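How to Put Together a Setlist When Your Band Has More Songs Than Time

Every band I've ever played in has had the same argument, usually in a kitchen and usually the night before a show. Somebody wants the new songs up front, somebody wants the old ones, and the drummer wants to know when he gets to drink some water. I've played bass in four bands over the years, the current one being Konlow, and I've come to enjoy making setlists so much that the others have mostly left me to it. I'm going to walk you through how I do it for a club show, and you can steal whatever you like.

What you'll need

A stack of index cards, a fat black marker, a phone with a stopwatch, and a recording of a recent rehearsal. The recording can be terrible. Ours are made on a phone sitting on top of the bass amp and they do the job just fine.

Step 1: Find out how long you really have

Write to the venue and ask for your start time, your end time and whether there is a curfew. If the end time is 10:30 pm, ask if that means the last note or the stage cleared, because those are very different things! When we played the Doucet, a lovely long room with a bar down one side, we had planned for an hour and learned at the door that our hour included the changeover. We threw out 5 songs in the parking lot. It was a good show in the end, but I wouldn't wish that parking lot on anyone.

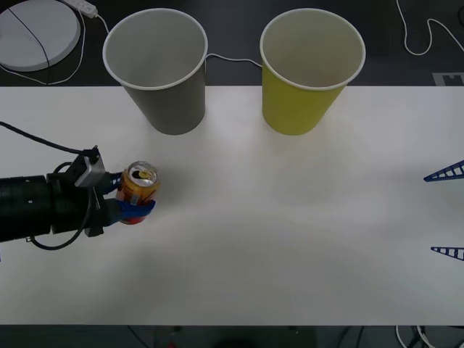
Take your real playing time and knock off a few minutes for talking, tuning and the string that is going to break.

Step 2: Put every song on its own card

Title in big letters, and underneath it the length, the key, the tuning and who sings lead. Time the songs from the rehearsal recording and don't go by the studio version. We have one called "Castivside" that runs a tidy 3:20 on the record and has never once come in under five minutes live, mostly because of the ending (we like the ending).

If you know the tempo, put that down too. Our slow ones drift quite a bit, but anything sitting at 125 beats per minute or thereabouts goes in the pile I think of as walking songs, the ones people can nod along to while they're still finding a place to stand with their coats on.

Step 3: Choose the opener and the closer first

Lay those two cards at opposite ends of the table and leave them there for a bit. A good opener is one you could all play half asleep, with something in it for every instrument inside the first minute, so the sound person can find everybody in the mix. Save the song with the hard vocal for later, when the singer has warmed up and can hear herself.

For the closer, pick the song people come up and ask about afterward. It might not be your favorite. Mine never has been, and I've made my peace with that.

Step 4: Group the tunings

Nothing takes the air out of a room like two guitarists tuning at once. Pull out the cards in drop D or whatever odd tuning you use and see if they can sit together in one block of three or four. If you only own one guitar each, this step matters more than all the others. If you do have a spare, tune it before you go on and check it again halfway through, as stage lights will pull it flat.
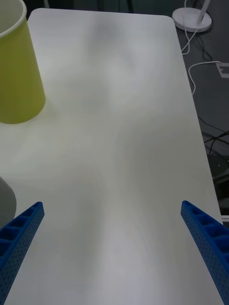 Then go through the singers. If two people share lead vocals, trade off every few songs so that each of them gets a rest. Do the same for the drummer, and put something gentle after the really fast ones.

Step 5: Deal with the new songs

I know, you wrote it last month and it's the best thing you've ever done. Play it! Just give it a good neighbor on each side. I like to tuck a new song in third or fourth, after a couple of familiar ones, and follow it with something the regulars know by heart. Two new ones in a row is about as much as most crowds will put up with, unless you've told them it's that kind of evening.

The quiet song is a bit of a puzzle. In a seated room it can go anywhere. In a bar, I'd put it a little past the middle and be ready to skip it if the back of the room is chatty.

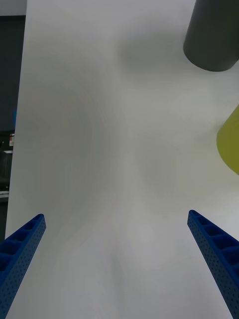

Step 6: Run it without stopping

Play the whole thing at rehearsal, in order, with the gaps and even the talking, and let the stopwatch run. You'll find at least one change that looked wonderful on cards and sounds like falling down stairs. Swap it and run that part again. Mark one card with a star as your "drop me" song, so that if you're running late, one nod from the drummer is enough and there's no meeting in front of the audience.

Step 7: Write it out big

Copy the final order onto plain paper, one sheet per person plus one for the sound desk, with tuning changes in the margin. Short nicknames are fine as long as everyone knows them. Tape the sheets down on all four sides, away from the pedals, and bring a spare in your gig bag.

Keep the old lists when you get home. I have ours in a shoebox, and before we go back to a place like Lasel I dig out the last one so we don't open with the same three songs.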